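I've been meaning to write about the arms export vote since I got back from Stistwood, and then the washing machine broke and you know how it goes. So, a bit behind everybody else, a few thoughts.

For anyone who hasn't followed it, Hotton wants to sell 19 patrol boats to Grondovano, and the regional assembly has to say yes or no in January. The government says they're for fishing patrols. The opposition says you don't need a deck gun to catch somebody with too much cod. I went to the public meeting expecting a row and got two hours on licensing rules, with a very nice man called Damir Todorova explaining end-user certificates to a hall that mostly wanted to shout. 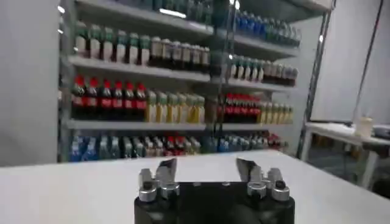
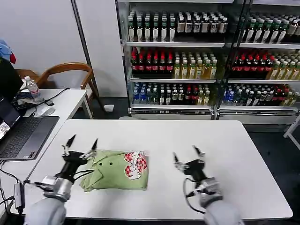
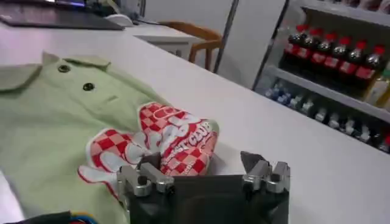
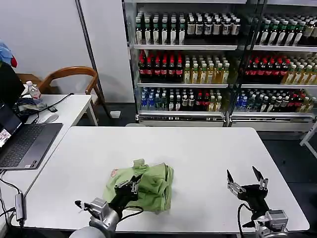

What bothers me is the wording of the certificate. Grondovano promises not to pass the boats on to a third country "without consultation", and consultation could be a phone call! Feven Tufa, who was sitting next to me, reckons they'll be in Beddoe's navy within a year, and Beddoe is the one place our own government says it won't arm. The ministers swear the text is settled, but I've read two versions of it now and they don't match. It's like that pale green shirt – folded up neatly with the collar showing one minute, a crumpled heap in another picture, and you'd have to look twice to be sure you were being shown the same thing. I'd like to see one final text, published, before anybody votes on it.

I do get the other side. The yard employs 2,000 people and my uncle was one of them for 15 years, so I'm not going to be snooty about jobs. But the petition for a delay had 3,919 names on it when I signed, and a delay is all it asks for. Put the third country bit in plain words, let the assembly read it, then vote.

Anyway, the next meeting is back in Stistwood and I'm going if the trains are running. Bring a cushion if you come – those chairs are dreadful.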